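Storing Knitwear Between Seasons

Knitted garments fail in storage for three causes: soil left in the fiber, moisture sealed in with it, and weight carried on too few stitches. Most of the work is done before the garment reaches the shelf.

Wash or clean every piece before it is put away, including those worn only once. Skin oil and food residue attract moth larvae and set into yellow marks over several months. For wool, use cool water and a detergent marked for wool. Spin at no more than 800 rpm inside a mesh bag — higher speeds felt the elbows and underarms first.

Dry flat, on a surface that lets air through from beneath. Turn the garment once, when the upper face no longer feels cool to the back of the hand. Thick ribbing at the cuffs and hem holds water longest and should be checked separately.
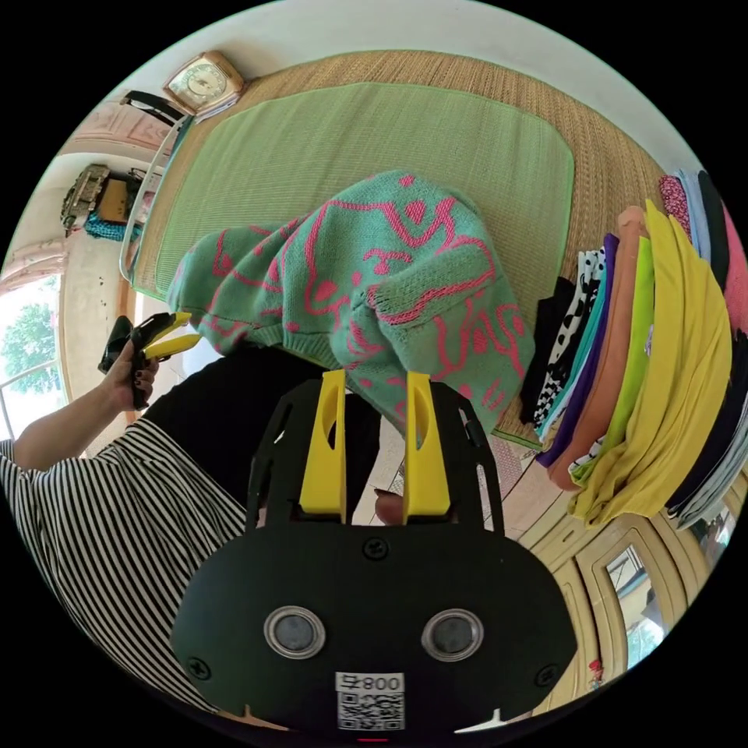

Filed under: Clothing Care / Knits

Fold sweaters; do not hang them. A hanger puts the full load on the shoulder seams, and a heavy cotton knit will lengthen noticeably in one season. Lay the garment face down, bring each side in to the middle, fold the sleeves down along the back, then fold the body in thirds from the hem. Refold along different lines if the piece stays in storage past September.

Stack no more than 9 inches high. Heaviest pieces go at the bottom, open-stitch and brushed yarns on top. Karine Robichaud, who maintains the linen store at Handorton, limits hers to five garments per stack and leaves a hand's width clear at the back of the shelf for air.

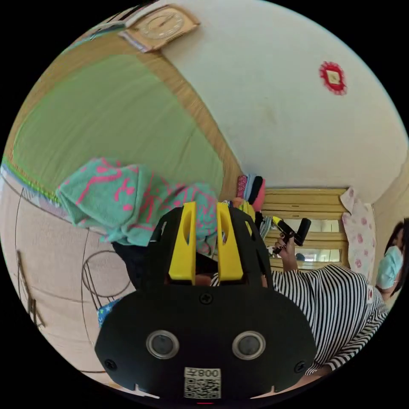 Knits and storage, part two: containers and humidity.

Use cotton bags or lidded boxes with a vent. Sealed plastic is acceptable only when the contents are fully dry and the room is steady in temperature. Keep relative humidity below 63 percent; a cheap dial gauge on the closet shelf is accurate enough if it is checked against a second one each year.

Cedar blocks lose their scent and need light sanding to renew it. They do not kill established larvae. Suspect garments should be bagged and frozen for a week, brought back to room temperature still in the bag, then brushed outdoors.

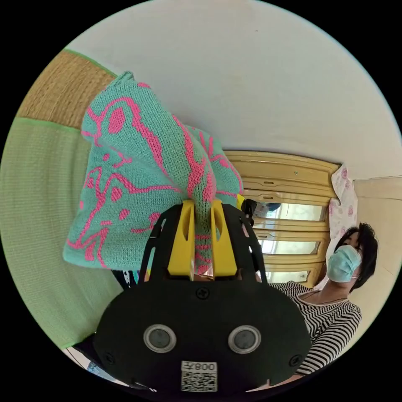
Can pilling be removed before storage, or should it wait until spring?

Remove it before storage, after washing and drying. Work on a flat surface with a battery shaver or a fine comb, keep the fabric under slight tension, and stay clear of raised stitches and seams.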